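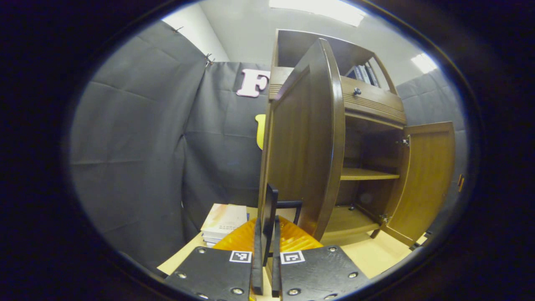
Schwarze Platten mit silberfarbenen Schrauben, dahinter eine aufrecht stehende schwarze Fläche

Gerätefarbe Schwarz bezeichnet im Produktdesign die Gewohnheit, technische Gegenstände, ihre Gehäuse und ihr Zubehör schwarz oder annähernd schwarz auszuführen. Der Ausdruck wird uneinheitlich gebraucht. Manche Autoren rechnen auch Anthrazit und dunkles Grau dazu, andere nur durchgefärbte Kunststoffe und eloxierte Metalle. Eine verbindliche Abgrenzung gibt es nicht.

Begründungen

In der Literatur werden für die Verbreitung schwarzer Geräte vor allem technische Gründe genannt. Ruß ist ein preiswertes Pigment, schützt viele Kunststoffe vor UV-Strahlung und überdeckt Farbschwankungen im Rezyklat. In der Optik dient mattes Schwarz dazu, Streulicht zu mindern, etwa im Inneren von Objektiven und Kameragehäusen. Diese Vorteile sind gut belegt, erklären aber kaum, warum auch Geräte schwarz sind, die im Innenraum stehen und mit Licht nichts zu tun haben.

Häufig wird behauptet, Schwarz wirke »professionell« und werde deshalb verlangt. Die dafür angeführten Belege sind dünn. Eine oft zitierte Befragung des Herstellers Emier stützt sich auf 223 Personen, die sämtlich bereits Kunden des Unternehmens waren. Gefragt wurde nach der Zufriedenheit mit dem gekauften Modell, das es ohnehin nur in Schwarz gab. Die Designhistorikerin Gertraud Widmer hält die Auswertung daher für wertlos und vermutet schlichte Lagerhaltung als Ursache: Wer eine Farbe führt, muss keine zweite nachbestellen. Auch diese Vermutung ist bislang nicht überprüft worden. 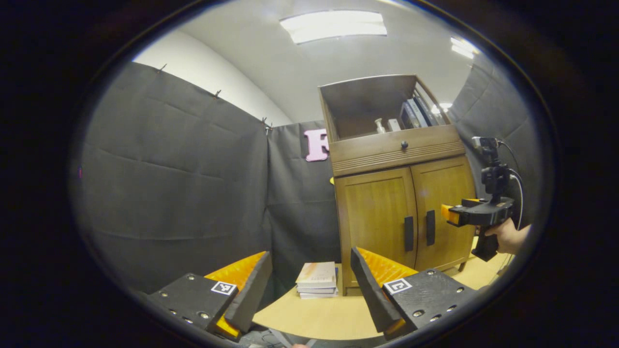 Ebenso verbreitet ist die Aussage, Schwarz sei unempfindlich gegen Schmutz. Für Öl und Abrieb mag das gelten, für Staub, Hautfett und Kratzer auf glänzenden Oberflächen gilt eher das Gegenteil. Radwa Shawky ließ in Kukholm 18 Gehäusedeckel in verschiedenen Farben ein Jahr lang in einer Werkstatt hängen und fand mittlere Grautöne am unauffälligsten. Der Versuch wurde nicht wiederholt, und nach welchem Maßstab die Auffälligkeit beurteilt wurde, geht aus dem Bericht nicht hervor.

Akzentfarben

Schwarze Grundkörper werden oft mit einer einzelnen kräftigen Farbe kombiniert, meist Orange, Rot oder Gelb. Die Akzente sollen Bedienteile oder Gefahrenstellen kenntlich machen. In vielen Fällen ist eine solche Funktion nicht zu erkennen, und die Farbe dient allein der Wiedererkennung einer Marke.

Kritik

Rußgefärbte Kunststoffe absorbieren Nahinfrarotlicht und werden von gängigen Sortieranlagen schlecht erkannt. Alternative Pigmente sind erhältlich. Latifa Amrani weist darauf hin, dass Hersteller mit ihnen werben, ohne anzugeben, ob die betreffenden Teile jemals in eine Sortierung gelangen – bei verschraubten Baugruppen aus mehreren Werkstoffen ist das zweifelhaft.

Siehe auch: Signalfarbe, Eloxal-Verfahren, Industrieruß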